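Britanach to Open Tool and Kitchenware Library in Former Post Office

April 1, 2019

Residents of Britanach will be able to borrow cake pans, pressure canners, drills and folding tables from the town library system starting next week, under a lending program approved by the town council in a 5-2 vote.

The program will operate out of the former post office on Safavi Street, which the town has owned since the postal counter moved to the shopping plaza. The library has used the building for book storage and an annual used book sale. Under the plan, the front room will become a lending counter and the back room will hold the larger items.

Halyna Ivanyshyn, the library's head of circulation, said the collection will open with 109 items. Most were donated by residents during a drive last November. The library bought the rest, mainly power tools, after a review of what people had asked for at the front desk.

"People come in for a book on canning and then ask us where they can get a canner," Ivanyshyn said. "They want to try it once before they spend the money. We hear the same thing about tile cutters and carpet cleaners."

Anyone 18 or older with a Britanach library card in good standing may borrow from the collection. Cardholders can take out two items at a time for up to eight days. Renewals will be allowed if no one else has placed a hold. Borrowers must sign a one-page agreement the first time they check out a power tool, and the agreement stays on file after that.
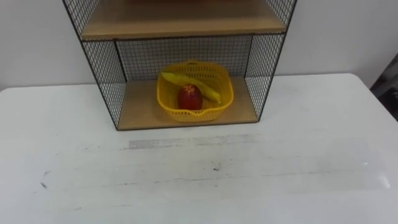

Late fees will be $1 a day for kitchen items and $2 a day for tools, up to the cost of replacing the item. Council member complaints about the fees took up much of the discussion before the vote. The library had first proposed $5 a day for tools, and the lower figure was added as an amendment.

The two members who voted against the program said they supported the idea but objected to paying for it out of the building maintenance fund. The council set aside $14,600 for the first year. That amount covers insurance, a part-time clerk, repairs and new wiring in the back room. The library will report on the cost before the next budget is drawn up.

Rarkaritz, a neighboring town, has run a similar program for three years out of its recreation department. Ivanyshyn said she visited twice while writing the proposal and borrowed much of the Rarkaritz agreement form. Staff there told her that the items most often returned late were carpet cleaners and that small parts, such as drill bits and mixer attachments, were the most common loss. In Britanach, attachments will be bagged and tagged with the main item and checked at the counter when they come back.

Edemport Hardware has agreed to inspect and service the power tools at a reduced rate. Tools that fail an inspection will be taken out of the collection until they are fixed or replaced. The library will not lend chain saws, ladders over six feet or anything that runs on gasoline.

Kitchen items must be returned clean and dry. A $5 cleaning charge will apply to those that are not. Pressure canners will have their gauges tested every 90 days.

The lending counter will be open Tuesday and Thursday from 3 p.m. to 7 p.m. and Saturday from 9 a.m. to 1 p.m. Items cannot be left in the book drop at the main library. A full list will be posted in the library catalog under the heading "Things to Borrow," and cardholders may place holds online or by phone.

Donations will be accepted during counter hours. The library is looking for stand mixers, large stockpots, hand sanders and sewing machines in working order. It is not taking microwaves, knives or upholstered furniture. The used book sale will move to the main library's meeting room this year, with dates to be announced.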